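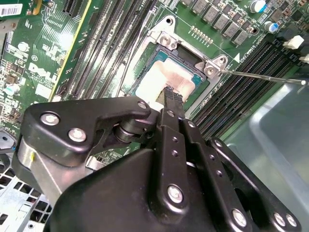
# 拆旧主板、擦硅脂这种活，机械臂现在到底能不能干？

**Reshma Radebe** 发帖于 Tornitz 互助站 · 维修与翻新板块

我在 Jirnemari 做旧电脑翻新，店不大，收公司淘汰下来的台式机和工作站，拆开，清灰，换硅脂，测内存，能卖整机的卖整机，不能卖的拆件。架子上现在压着 1676 块主板没处理，大半是 Dell 的，型号杂得很，同一个型号里还分好几个版本，螺丝位置都不一样。

老板上周四去看了一场演示，回来就说要买机械臂。卖家叫 Studen，演示的内容是夹爪从托盘里拿起一根内存条，插进插槽，再拔出来，放回托盘。他看得很激动，回来跟我们讲了一个下午。我问他那块主板是不是固定在夹具上的，他说是。我问内存条是不是每次都放在同一个位置，他说好像是。

我们每天干的活是这样的：

- 松散热器，把散热器从处理器上揭下来。硅脂干透了的会粘得很死，要先轻轻转一点再提，硬拔有时候把处理器一起带出来
- 擦处理器顶盖上的旧硅脂，有的一抹就掉，有的像水泥
- 松插座压框上的螺丝，换处理器，再压回去
- 拔内存、吹插槽、重新插
- 看电容有没有鼓包，看插座里的针脚有没有歪

我的问题很简单：上面这几样，有没有人见过机器在**真正的生产环境**里干，每天干，旁边没有工程师守着？演示视频就别发给我了，我已经看了很多。老板下周要我交一页纸的意见，我不想写“我觉得不行”，想写得具体一点。

---

**Riaan Van Wyk**

我在工厂那头干了很多年自动化，现在出来单干，给小厂看设备。你老板看到的那种演示我也搭过，所以先说结论：你列的五样里，没有一样是现在可以放手的。有两样可以做一半。

拆开讲。

**拧螺丝。** 这是最接近能用的。螺丝位置固定、头型固定、扭矩固定，自动锁付在产线上是老技术了。但那是新板子，来料一模一样。你那里是旧板，十字槽可能已经被前一个人拧花了，批头下去打滑，人手上一下子就感觉出来，会多压一点，或者换一把批。机器得专门有人教它“打滑”是什么样，教完了还得教它接下来怎么办。多数集成商做到报警停机就收工了，停机以后谁来？还是你。

插座压框那两颗还有个麻烦，旁边就是密密麻麻的元件，批头偏一点滑出去，刮断一条走线，整块板就废。所以问卖家一句：滑批之后，你的工具往哪边走？答不上来的，基本没在旧板上试过。

**擦硅脂。** 擦是接触活，靠的是力。刮得太轻不掉，太重就蹭到边上的基板和小电容。硅脂薄的地方会透出金属底色，厚的地方一坨白，摄像头分这两种问题不大，难在擦完以后判断干净没有。反光的金属面换个角度看就变了样，灯一动，结果就变。我见过一套系统，早上好好的，下午太阳从窗户进来，它把同一块顶盖擦了 7 遍，每遍都认为没擦干净。后来在窗上糊了纸板。

**揭散热器。** 不要让机器碰。至少现在别碰。你自己写了，要先转一点再提，这个“一点”是多少，每块都不同。

**内存。** 拔的时候两头的卡扣要先掰开，有些老主板只有一头是活动的，另一头固定。插的时候要直着压到底，听到卡扣弹上去。夹爪本身又大，手指尖下面是插槽，旁边是散热片和插头，经常是对准了却伸不进去，还没压到位，后面的连杆先撞到别的东西。演示用的板子上一般很空，你去看看他那块板上有没有插显卡，有没有拖着线。

**看针脚。** 拍照放大、软件对比，这个是能用的，而且值得买。但那就是一台相机加一个架子，用不着胳膊。

给你老板的那页纸，我建议只写一个要求：请 Studen 从你们架子上随手拿 60 块板，由你来拿，不许他们挑，不许提前看型号，在你们的桌子上、你们的灯下干一天。记三个东西：做完多少，中途人伸手帮了多少次，弄坏了多少。第二个数最要紧，演示里永远看不到它。如果对方说需要先“采集数据”，可以，问清楚采集要几周，派谁来，谁付工钱，换一个型号是不是又要重来。

我不反对机器人。我是靠这个吃饭的。但小店里来料这么杂，目前买回来多半是买了一个要人伺候的学徒。

---

**Anathi Joubert**

不太同意楼上这么悲观。这东西进步很快的，去年我看还只会叠毛巾，叠得也歪歪扭扭，今年都能拿着螺丝刀在主板上找位置了，再给两年肯定行。早买早适应吧，晚了人家都用上了。

另外擦硅脂用酒精棉片，别用纸巾，会掉毛。

---

**Khải Châu**

接楼上，“再给两年”这句话我在两家店都听到过，第二家现在还在给那条胳膊掸灰。

补充一个实际例子，规模跟你差不多。我在 Mthembu 那边的回收车间待过，他们装过一条臂，专门拆机箱里的主板。头一个月厂家的人天天在，报上来总共拆了 2755 块，数字挺好看，墙上还贴了一张。厂家的人走了以后，数字就没人贴了。我负责给它上料，上料的时候我得：

1. 把机箱侧板先拆了，因为它找不到侧板的卡扣
2. 把线全拔掉，理到一边，线垂下来它就认不出螺丝
3. 把板子摆正，差得多一点它要找很久
4. 锈了的、花了的螺丝提前挑出来，我自己拧松

做完这四步，剩下的活我自己用电批，一会儿就完了。那条臂只做剩下的那一点。车间主任算产量的时候，把我这四步算在“备料”里，臂的账面就很漂亮。所以你写意见的时候，把备料的时间单独列一栏，一定要列。

还有噪音和地方。它周围要留安全距离，我们因此少了一张工作台，少的那张正好是靠窗、光线最好的。

有一点我要替它说句公道话：晚上没人的时候它确实可以慢慢干。如果你们有一种板数量特别多、版本完全一样，慢也没关系，那可以试。你那 1676 块先按型号和版本分一遍堆，看最大的一堆有多高。要是最大的一堆也就一格架子，就不用往下谈了。

家里那些活我也顺便说一句，我姐夫问过我要不要买一台会收拾厨房的。我的回答是一样的，让它来你家厨房做一顿饭之后的收拾，别在展厅里做。

---

**Reshma Radebe** 回复

谢谢 Riaan 和 Khải，备料单独列一栏这条我直接抄进去了。昨天下午把板子按版本分了一下，最大的一堆也没装满一格架子，其余的三五块一堆，还有一些连型号都看不清。

随机抽板试一天的要求，老板已经转给 Studen 了。对方回邮件问能不能由他们提供主板。我让老板回了“不能”，现在在等。

Riaan，你说的拍针脚的相机架子，有没有不太贵的？我们现在是拿放大镜看，看到第二十块眼睛就花了。

---

**Riaan Van Wyk** 回复

有。一个旧的体视显微镜加 USB 相机就够用，别买带“AI 检测”字样的，先把灯弄好，环形灯，外面罩一层白纸挡反光。软件对比等你拍熟了再说。Studen 那边回信了也上来讲一声，我想知道他们来不来。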